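Chapter 9
Permissions: Asking Nicely, in Writing, Early

By the end of this chapter you should be able to tell which parts of an illustrated music book need clearing, draft a permission request that a busy person can answer, keep a permissions log that somebody else could pick up, and recognise the moment when it is cheaper to cut the chorus.

Key terms: rights holder, credit line, territory, print run, fair dealing, most favoured nation, reversion, orphan work

9.1 The problem with other people's things

A book about a musician is largely made of things the author did not make. The words on the page may be the author's own, but the photographs belong to photographers or their heirs or to whoever bought the agency, the lyrics belong to music publishers, the letters belong in one sense to whoever has them in a drawer and in another to whoever wrote them, and the concert poster on page 33 belongs to a designer who has not answered an email for years. All of these people would like to be asked. Some of them would like to be paid. A few would like to read the whole book first and make suggestions.

Students tend to arrive at this subject believing that permissions is a clerical job, done at the end by whoever is least busy. It is done at the end in a good many houses, and you can usually tell from the acknowledgements, which contain the sentence "Every effort has been made to trace copyright holders". Sometimes the effort was large. Sometimes it was one search on a slow afternoon. The sentence reads the same either way and offers less protection than its authors hope.

We will follow one book through most of the chapter. Lunance is an illustrated history of a band of that name, published by Pletetti, a small house with a music list and a taste for heavy paper. The first edition was to be 1,000 copies. It has a long essay, an album-by-album section quoting from the songs, and a great many pictures, the best of which came from Khokhar, a picture agency with an office over a shoe shop in Demville and firm views on credit lines.

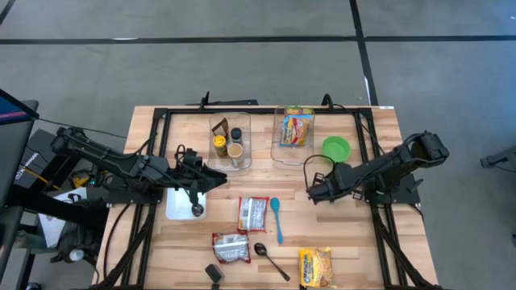
Figure 9.1 A wooden table with a black metal frame and two robot arms.

9.2 What needs clearing

Start with a list. It should be made from the manuscript, page by page, by someone who has sat down with it. It should never be made from the author's memory, because authors remember the photograph they love and forget the quotation they copied into a notebook when they were nineteen.

For each item, ask first whether anyone owns it. Copyright in the United Kingdom generally lasts for the life of the author and seventy years after, so in popular music almost everything is still owned. Titles of songs can normally be named freely, and so can facts, such as where a record was made or who was thrown out of the studio. The words of the songs are another matter. Lyrics are short, so that even one line may be a substantial part of the whole, and music publishers have noticed this.

Ask next who the owner is. This is harder than it sounds, because owning an object and owning the rights in it are separate. A fan who bought a handwritten letter at auction owns a piece of paper. The right to print the words on it stays with the writer or the writer's estate unless it has been passed on. The fan may charge you for letting a photographer into the house, and the estate may charge you for the words, and the photographer will send an invoice as well. In the Lunance book one short postcard had 3 separate clearances against it in the log, and the postcard mostly concerned a van.

Ask last what you want to do with it. A request has to say where in the book the item will go, how large, in black and white or colour, in what languages and territories, in what formats, and for how many copies. "Use in our forthcoming book" is a phrase that will cost you a fortnight, which is how long it takes the rights department to write back asking all the questions you left out.

A word about fair dealing. Quotation for criticism or review may be allowed without permission if it is fair, if the work has been made available to the public and if the source is properly credited. Editors under pressure find this provision very beautiful. They will argue that a full verse set in large type over a photograph of the singer is there for purposes of criticism. If the passage around the quotation discusses the quotation, you may have a case. If the nearest discussion is in a different chapter, you have decoration, and decoration is cleared and paid for like anything else.
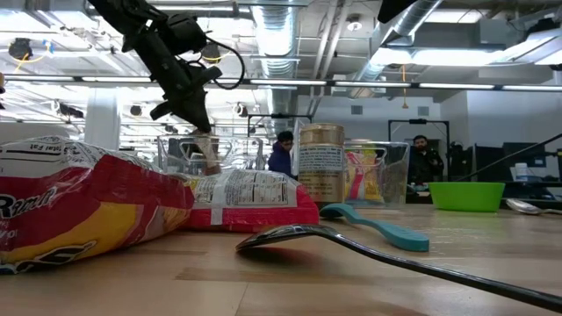

9.3 Writing the request

The best permission letters are dull. They open with the title, author, publisher and format, give the material exactly as it will appear, state the rights wanted, propose a credit line and name a date by which an answer would be helpful. They do not explain that the author has been a devoted follower since childhood. Everyone who writes to a music publisher has been a devoted follower since childhood.

Pletetti's first letters for Lunance went out in October, and the early ones were not dull enough. One asked for "some lines" from a song. The publisher of the song replied, quite politely, that it could license some lines as soon as it knew which. The second round attached the page proofs with the quoted lines marked, and the answers came back a good deal faster, though one came back as a no.

Ask for everything you can reasonably foresee. If there is any chance of an ebook, ask for it now. If the sales department has been heard muttering about an American edition, put in the territory, even if the fee quoted for it makes you sit down. Going back later for a second licence is allowed, but you will be asking as someone whose book is already in the shops, and the price will know this.

Beware too of the most favoured nation clause, under which a rights holder accepts a modest fee on condition that no other rights holder in the same category is paid more. One such clause is manageable. Several of them, signed by different people on different days, mean that a single generous payment to a photographer who happened to be rude on the telephone raises the fee of everybody who was pleasant.

9.4 Keeping the log

The log can be a spreadsheet, and should be a plain one. Each item gets a row, with the page, a description, the rights holder, the date asked, the date chased, the terms, the fee, the exact wording of the credit and the place where the signed licence is kept. Leave nothing to be remembered. The person who remembers will take another job, usually in the week before the book goes to press, and will leave behind a column headed "OK?" with a mixture of ticks and dots in it.

Copy credit lines from the licence, letter for letter. Khokhar's contract asked for the agency's name after the photographer's, with a stroke between them and no full stop. At second proof a careful copy-editor, applying the house style, put in every one of the full stops. All of them had to come out again, and the copy-editor was in the right by every rule except the one that had been signed.

Exercise 9.1 asks you to build a log for a short illustrated essay of your choice. Do it before reading section 9.5, on refusals, and leave the chasing column wide.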